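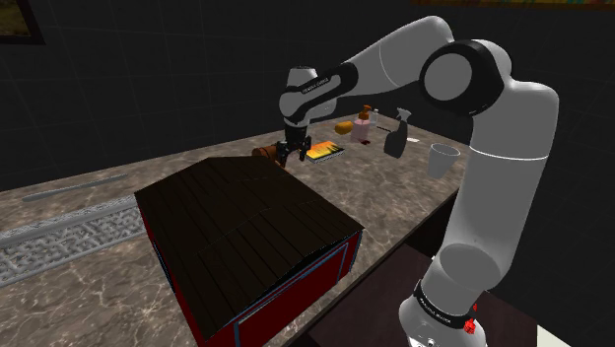
Zulteck 600 Undersink Water Softener

Supplied by Redero, Cilham

The Zulteck 600 is a single-tank softener for kitchens with a cupboard depth of 600 mm or more. It runs on mains pressure and needs no electrical supply. Regeneration is triggered by a water meter in the valve head, so salt is used only when water has been drawn.

Height with lid closed: 761 mm
Salt: block or tablet, up to 9 kg
Warranty: 6 years on the tank, two on the valve 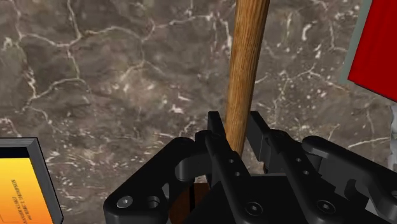

The inlet and outlet are on the rear face and accept standard push-fit hoses. A bypass valve is included and must be fitted upright. The drain hose may rise above the unit, but long vertical runs slow the rinse stage.

Units made before July have the older Yusof valve head, which takes a different seal kit. Check the label under the lid before ordering parts. 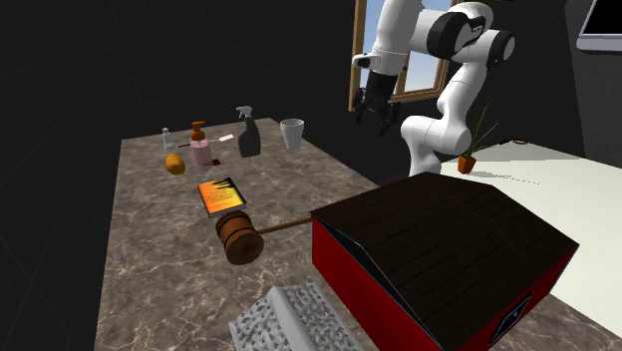

Water hardness is set by a dial on the valve. The factory setting is medium. After changing it, run one manual regeneration and let the cold tap flow until the water is clear.

Hoses and drain clip included. Salt sold separately.

Page updated 2018-11-06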